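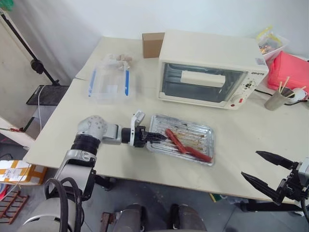

According to Otakar Havlíček, a cellar wall should never be coated on the inside until the source of the water is known, and most of the money spent on basement waterproofing in Pernden went to the wrong side of the wall. His remark, made in a comment on the first version of the town's building guidance, is often quoted in later work on the subject.

Basement waterproofing is the set of methods used to keep ground water and soil moisture out of the part of a building that lies below grade. It covers membranes and coatings applied to walls and floors, drains laid at the level of the footing, and pumps that remove water which collects under the slab. It is distinct from dampproofing, a lighter treatment that slows the movement of moisture through a wall but does not resist water under pressure.

Sources of water

Water reaches a basement in several ways. Rain that falls on the roof and runs off next to the foundation soaks the backfill, which is usually looser than the undisturbed soil beyond it. Where the water table is high, water presses against the wall and the underside of the slab at all times of the year. Moisture also moves through solid concrete and masonry by capillary action, even when there is no standing water outside.

Condensation is often mistaken for a leak. Warm indoor air gives up moisture when it meets a cold wall, and the surface becomes damp from the room side. A common test is to tape a square of plastic sheet to the wall and leave it for a day or two. Drops on the room side of the sheet point to condensation; drops behind it point to moisture coming through the wall.

Exterior methods

Exterior waterproofing requires digging down to the footing. The wall is cleaned, cracks and tie holes are filled, and a membrane is applied. Liquid membranes are sprayed or rolled on and cure in place. Sheet membranes are bonded to the wall with lapped seams. A dimpled drainage board is normally set over the membrane to protect it from stones in the backfill and to give water a free path down to the drain.

The footing drain is a perforated pipe laid in washed gravel and wrapped in filter fabric. It leads to a storm sewer, a sump, or open ground at a lower level. Without a working outlet the drain fills with water and has little effect. Silt is the usual cause of failure in older systems - many were laid without fabric.

Interior methods

Interior systems do not stop water from entering the wall. They collect it after it has passed through and carry it away. A channel is cut along the edge of the slab, a drain pipe is placed in gravel below it, and the concrete is patched. The pipe leads to a sump pit with an electric pump. A backup pump run by a battery is advised where power cuts are common, as heavy storms and loss of power often come together.

Cement-based coatings can be brushed onto the inside face of a sound masonry wall. They bond poorly to paint, which has to be removed first, and they do not bridge moving cracks. Single cracks in poured concrete are more often injected with epoxy or polyurethane. Epoxy restores some strength to the wall, while polyurethane stays flexible and suits cracks that open and close with the seasons.

The Pernden survey

A survey of 600 houses in Pernden and Westum was led by Marek Štěpánek and published on 2023-02-20. Damp was recorded in 43 percent of the basements. In many of these houses the gutters emptied directly beside the wall, and Štěpánek advised that downspouts be extended and the ground regraded before any other work was ordered. The later Pernden guidance follows the same order of work.

Upkeep

Gutters are cleared in fall and again after the last frost. The sump pump is tested by pouring water into the pit until the float rises. Discharge lines need a steady slope so that no water stays in the pipe to freeze.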